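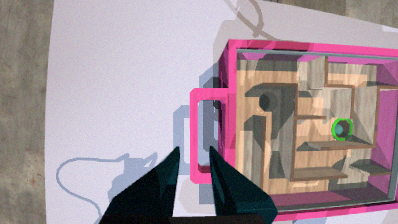 2 min read

Run 198 and the little teal ball is on the green ring again, and I haven't even got the fingers around the handle yet. I said "oh, come on" to my kitchen.

I drive the arm from home, evenings mostly, for a company called Clundero. They want 2000 runs of this maze so their model can learn it from people like me (people with a decent wrist and no plans in December). You grab the pink handle, you tilt, the ball rolls, you stay out of the dark hole. I dream in pink and magenta now!

The rules say a run that starts solved gets thrown out. But I'd had a long day, and I sat there with the fingers open on either side of the handle, looking at that ball, so pleased with itself, and I thought, well, what would I want somebody to learn from this?

So I closed the fingers, nice and slow, and I held on. I didn't tilt. I just kept the box still until the clock ran down, then I typed "good" in the notes box and hit send.

It came back at 8 the next morning. Accepted, with a comment from the reviewer: "More like this, please."

I made coffee and loaded up the next one. The ball was way off in the left corridor, and I was so relieved I laughed.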